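Features > Automation > Site visits

Two grippers and a carrier bag

Gremholm opened its Arain site on a Monday, and the bag cell drew most of the visitors. Rendura supplies the control software. The task is to take a thin plastic carrier by both handles, open it and hang it up. Film this light gives almost no force signal, so the controller relies mainly on vision.

Gremholm quotes a cycle of 27 seconds and a log of 1090 attempts to date.
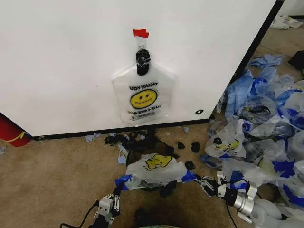 Handles are the hard part. Plain white film on white film offers little contrast, and blue tape on the handles gives the vision system an edge to find. Engineers said the tape will go once the Kollavent data set has been relabelled. Grip width is set per bag type, and 17 types are supported. Slip is still the most common fault.

No price has been set. A second open day is planned for September.

Comments (3)

pallet_jack: 27 seconds is slow. Our packers do it in two.

Marsh End: Does it cope with paper carriers?

tk295: Went in the afternoon. Worth the trip, parking poor.

Contact the editors | Copyright | Back to top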